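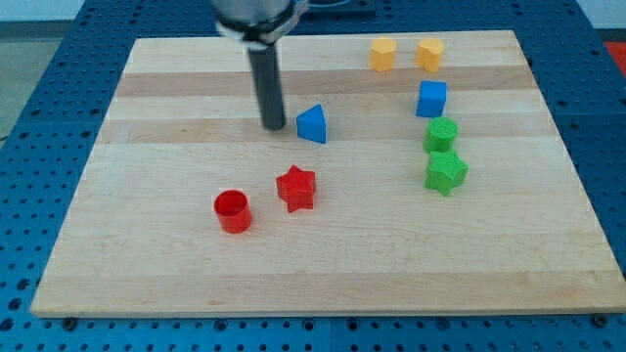

木板和积木,黄、蓝、绿、红各两块。

板子是十二月收到的,一直想写一篇,拖到现在。先说板,再说积木,最后记一下保养和收纳的办法,免得明年又从头查一遍。

买这块板之前,我用的是一块旧的白色塑料案板,边角翘了,放在台面上会晃。切菜还能凑合,拿来摆小东西就很烦,圆的东西自己往低处滚。后来塑料板面上的刀痕也越来越多,颜色发暗,洗不出来。我把它降级成了垫花盆的板,现在还在阳台上。

选新板的时候看了三种。第一种是整块的竹板,便宜,轻,但是店里那几块拿在手里都有一点弯。第二种是深色的实木板,好看,可是我主要想在上面摆彩色的小件,底色太深的话蓝色和绿色会沉下去,看着费眼。第三种就是现在这块,浅色,一条一条拼起来的,有的木条白一点,有的深一点,隔一段有一道颜色更深的横纹。店家是 Moulin,一家只做砧板和托盘的小店,网页做得很简单,每块板拍两张照片,写长宽厚,没有别的话。我挺喜欢这种写法。

我要的这款长 52 厘米,厚 2 厘米。下单之前我拿报纸剪了一张同样大小的纸,铺在桌上放了两天,确认够用才买的。这个办法推荐给所有在网上买板子、托盘、垫子的人。尺寸写在纸上和铺在桌上是两回事,我以前买过一个托盘,到手才发现放不进柜子,退货运费比托盘还贵。

订单号的尾数是 3569,我记得这么清楚,是因为快递走丢过一次,我给店家写了四封邮件,每封都要把订单号抄一遍。回信的人叫 Wyn Prydderch,每次都回得很短。第一封说在查。第二封说查到了,在邻市的仓库。第三封说明天发出。第四封是我收到以后写去道谢的,对方回了一句,让我先上油再用。

于是说到上油。

我以前没给木板上过油,家里的木勺、木铲都是买来就用,用裂了就扔。这次因为店家特意提了,我就去买了一瓶 Lolell 的砧板油,500 毫升装。柜台上还有小瓶的,我嫌小瓶算下来贵,就拿了大的。事后看,大瓶太大了。一块板上三遍油,瓶子里的液面几乎没怎么往下走。家里如果只有一块板,买小瓶就行。

步骤记在下面,都是我自己做过的,不一定最好。

先用拧干的湿布把板面擦一遍,放着等它干透。干了以后用手摸,会发现表面起了一层细毛,有点涩。拿细砂纸顺着木纹轻轻打,不用使劲,打到不涩为止。板子的四条边和四个角也要打,我第一次忘了打边,后来端板子的时候手指总蹭到一处毛刺,又返工。

打完以后把粉擦掉。我先用干布,擦不干净,又用了稍微潮一点的布,再等它干。

然后倒油。倒在布上,再用布去抹板。我头一遍是直接倒在板上的,倒多了,油往一边流,流到垫在下面的报纸上,报纸的字印了一点到板底。用砂纸打掉了,现在看不出来,但是当时很懊恼。抹的时候正反两面都要抹,侧面也要。只抹一面的话,听说板子容易往一边弯。我没有试过只抹一面,不想拿新板去试。

抹完立起来放一夜,早上用干布把没吃进去的油擦掉。第二遍、第三遍照做。端面比板面吃油得多,第一遍抹上去,过一会儿就看不见了,要补。

三遍以后板子的颜色比刚到的时候深了一点,还是浅色,但是木条之间的差别更明显了。那几道深色的横纹也更清楚。我原来担心上油以后整块会发黄,还好。

说说那几道横纹。刚拿到的时候我嫌它们碍眼,觉得要是整块都是白的就好了。用了一阵以后反倒觉得方便。摆东西的时候有一条线可以参照,不用另外画线或者贴胶带。比方说想把两块积木摆齐,靠着横纹放,眼睛一看就知道齐没齐。

再说积木。

积木是一套塑料的小形状块,颜色就是黄、蓝、绿、红这四种。牌子是 Okura,盒子已经不在了。我是从 Marcus Ridgeway 那里接手的,他家孩子大了,收拾出一箱东西,问我要不要。我去拿的时候本来只想要那箱里的一个台灯,最后把积木也一起抱回来了。台灯后来坏了,积木还在用。

拿回来第一件事是洗。塑料的东西好洗,温水加一点洗洁精,泡一会儿,用旧牙刷刷缝。有几块上面粘着东西,摸着像是干掉的胶水,用指甲能刮下来一部分,剩下的我用食用油涂上去等了一刻钟,再擦,就掉了。有一块上面画过圆珠笔,用橡皮擦掉了一大半,还剩一点印子,不管它了。

洗完摊在毛巾上晾。这里要注意,如果积木是空心的、底下有开口的那种,里面会存水,得口朝下放,过几个小时翻一翻。我有一年洗别的玩具没注意,收起来以后里面长了黑点。

这套里我最喜欢的是黄色的那块,边是圆鼓鼓的,有点像心形。旁边那块黄的是矮圆柱,上面是平的,两块一样高。黄色很暖,偏一点橙,放在浅木板上颜色很舒服。三角形的我只挑了蓝色的那块拿出来,它能立住,立着比躺着好看。蓝是很正的蓝,眼睛第一下看到的总是它。

这些形状的块,好处是小,坏处也是小。掉到地上,圆柱会滚到柜子底下去。我为了找一块绿的,把冰箱旁边的缝扫了一遍,扫出来一枚硬币、两根橡皮筋,还有一张去年的停车票。绿的那块最后在拖鞋里找到。

板子和积木放到一起用,最早是因为我想给积木找一个固定的台面。以前是直接摆在桌上,我那张工作台是蓝色的,台面上有一排排的孔,蓝色的块放上去就看不太清了,小东西放在孔边上也不太平。铺一块木板,问题就没有了。木板有点分量,放下去不滑,也比台面略高,东西的边界很清楚。想收工的时候连板带积木一起端走,台子就空出来了。

端的时候要慢。我试过一手托着板底,一手开门,圆柱先倒,然后带倒了旁边的。现在都是先把会滚的几块放平,再端。

台面上的东西,我习惯先散着放,再按颜色归拢。散着放的时候能看出哪块有问题,比如哪块底不平,一碰就晃;归拢以后反而看不出来。Marcus 以前教孩子收拾是按形状分,方的一堆,圆的一堆,三角的一堆。我觉得按颜色快,因为颜色不用拿起来看。不过按颜色有一个麻烦,晚上灯光偏黄,蓝和绿放在一起要看两眼。我把台灯的灯泡换成了白光的,好了很多。这个台灯是后来另买的,不是 Marcus 给的那个。

收纳试过几种办法。

最开始用一个带拉链的袋子,所有颜色混在一起。拿的时候要倒出来,倒的时候总有一块会跑。袋子放在抽屉里还占地方,形状不固定,塞进去就把别的东西挤歪。

后来换成鸡蛋盒,一格一块,看着很整齐。用了两个星期,纸做的盒子受潮变软,盖子合不上。也试过塑料的鸡蛋盒,格子太深,手指伸进去捏不住,得把盒子翻过来扣。

现在用的是一个扁的铁盒,原来装饼干的,Dritevov 的黄油饼干,饼干一般,盒子很好。盒底垫了一层裁好的毛毡,积木放进去不响,也不怎么滑。盖子合上是紧的,掉到地上也不会全撒出来,这个我不小心验证过一次。盒子和木板都放在架子的同一层,板子立着靠墙,盒子在前面挡着,板子就不会倒。

板子立着放这件事,也是吃了亏才学会的。刚开始我平放,底下直接贴着架子,过了几天拿起来,底面摸着有点潮。那几天一直下雨。立起来以后两面都透气,再没有这个情况。如果架子是铁丝的,平放应该也可以,我这个是实心的层板。

平时清洁就是用拧干的布擦,擦完立起来。不泡水,不进洗碗机,不放在暖气旁边。沾了颜色的话,撒一点粗盐,用半个柠檬去搓,过几分钟擦掉。我用这个办法去掉过一块茶渍,效果不错,但是搓过的地方颜色会变浅,要补一点油。补油的时候别只补那一块,会有一圈印子,我后来整面又抹了一遍才匀。

有人在留言里问过(上一篇写架子的时候问的),木板放在金属台子上会不会刮花台面。我这边没有刮花。如果介意,可以在板底贴几个小的毛毡垫,贴了以后板子会稍微高一点,滑一点。我贴过,又撕了,因为推东西的时候板子跟着走。撕下来的胶印也是用食用油擦掉的。

也有人问这种板能不能又切菜又摆东西。能是能,我不这么用。切过葱蒜的板面有味道,而且刀痕多了以后小块放上去底不平,会晃。我的做法是切菜另买了一块小的,挂在厨房,两块不混。厨房那块上油要勤一些,我是看颜色发白、摸着发干就上一次。这块只摆东西,从十二月到现在只补过那一次。

还有一件小事。板子刚上完油那几天,积木放上去,底部会沾一点油,再拿起来手指是滑的。当时我以为是积木没洗干净,又把它们全洗了一遍。后来拿纸巾在板上按了一下,纸巾透了,才知道是板子的油没擦透。所以第三遍以后多等几天再用,每天拿干布擦一次,擦到纸巾按上去没有印子。

花费方面,板子最贵,油其次,积木和铁盒没花钱,砂纸用的是家里剩的。毛毡是做桌脚垫剩下的边角,灰色的,裁的时候比着铁盒底画线,往里缩一点再剪,不然放进去四边会翘。剪刀要快,钝的剪出来边上起毛,毛会粘在积木上。

接下来想做两件事。一是把那瓶油分装到小瓶里,大瓶口太宽,每次倒都要滴在瓶身上,瓶身滑得拿不住。二是给架子那一层加一条挡边,木条已经量好了,还没锯。锯好了再写。

补充一条:Wyn 后来在邮件里说,砂纸打过以后如果又起毛,可以再用湿布擦一遍,再打一遍,做两次就不怎么起了。我只做了一次,下次补油之前打算试一试。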